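# About Paltico

We're a small research company, and for as long as we've been going we've been stuck, quite happily, on one question: how does a robot pick up something it has never met before?
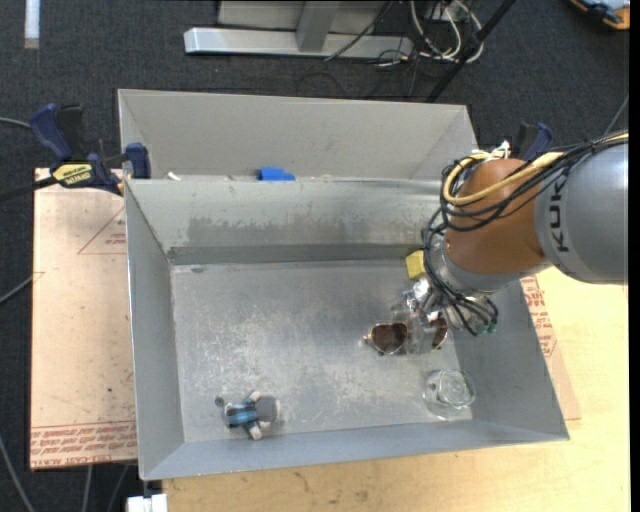 It sounds simple until you try it. Our founder, Akosua Darko, likes to remind new hires that our first method, Odoi, did beautifully on boxes and blocks and then fell to pieces over anything clear, soft or oddly shaped – so we went back and started over, and we're glad we did.

The method we use now is called Drandeo. The arm tries a grasp, scores itself on whether the item left the bin, and feeds that score into the next try, with no person labeling anything along the way. In our April trial we ran 900 grasps on items the system had never handled, and 324 of them were see-through, which used to be our worst group by a mile. Drandeo missed 6 of those.

There are five of us, up the stairs at Pornstead, and we do love company. If you're a student, a teacher, or just somebody with a drawer full of awkward objects, please write and ask for a visit. Mornings are best, and the coffee is usually on by 9.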